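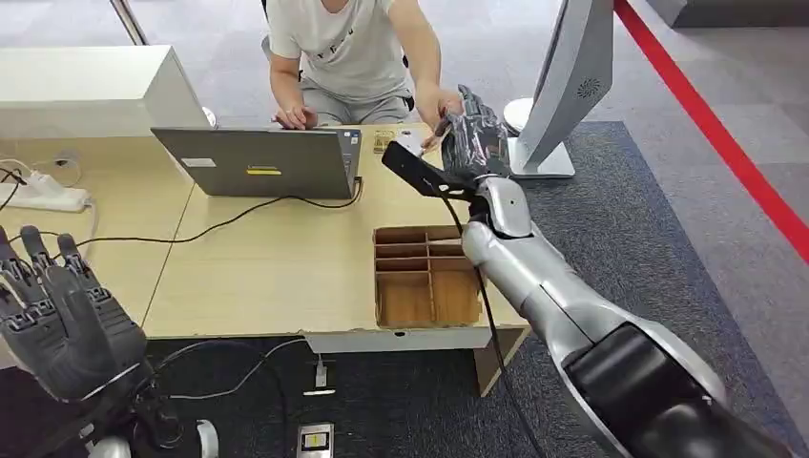 Support > Field notes > Upper body cell

Plurkero uses cookies to remember your settings. Accept | Manage

Notes on keeping the two-arm cell at Rikville running. Posting these as a thread so the next person on shift doesn't have to dig through my email. 1/14

Start of shift: both arms at park, e-stop in, then power at the strip. Arm controllers first. Wait for the fans to settle before the hand controllers go on. If the hands come up first they enumerate in the wrong order and left answers to right. 2/14

Jiahui Qiu has since pinned the hand addresses by serial number, so in theory order no longer matters. Do it in order anyway until the November build is on both machines. 3/14

Homing. Fingers open fully, then close one at a time, little finger first. Thumb last. A thumb that homes early will rest on the index finger and store that as zero. You then get a grip that looks fine and drops everything thin. 4/14

Thin, flat objects are where the faults show. A block will sit in a badly zeroed hand all day. Something long and flat with the weight at one end will rotate in the fingers, and the tip droops before the hand reports any slip. 5/14

Test for it: one person at the laptop with the torque plot open, free hand at the object. Push the far end lightly sideways. Thumb current should rise and come back. If it rises and stays up, re-zero. Other arm stays raised and clear, fingers open, brakes on. 6/14

Hand cable. It needs a service loop below the wrist, slack enough for full roll in both directions. Ours was dressed tight to the forearm at install and the connector started dropping packets at cycle 979. Found by Zhuoran Tang, who rolled the wrist by hand with the log running. 7/14

Fix was to re-terminate, move the tie back one segment, and leave the cable hanging. It looks untidy. Please don't tidy it. 8/14

Glove shells: check the palm seam and the fingertips at every shift change. Wipe with a damp cloth, no solvent. Grostik lists the tips as a wear item, so we keep 4 sets on the shelf. Swap the whole hand's worth at once - mixed tips change the friction from finger to finger and the grip tuning goes off. 9/14

Sorting box. Cardboard is fine and cheap to replace, but the dividers lean after a few days of knocks. Square them up before calibrating. The slot positions are taught, not seen, so a divider out by a few millimetres is a collision. 10/14

Same for the table. It's two tops butted together and they creep apart. Run a straightedge over the seam. A step of 2 mm or more means re-levelling the feet and re-teaching every place position on the far side. Allow an hour. 11/14

Config lives in the Fu repo, one folder per arm. Hertta Hyvönen reviews changes to force limits. Everything else you can merge yourself, with the log attached. Current thumb limit is parameter 192. Leave the comment beside it alone, it records the colour code of the replacement motor. 12/14

Q from Tahmineh Shahbazi: can the laptop run on battery during a test? No. It throttles, the plot lags, and you will chase a delay that isn't in the hand. Keep it plugged in and route the lead so it can't reach the arm's sweep. 13/14

End of shift: empty the hands, park both arms, e-stop in, hand controllers off, then arms. Write the cycle count in the book. Left wrist bearing still has a faint tick at the end of roll. Jinlong Qian has the replacement on order. Until it's in, keep left roll speed at half. 14/14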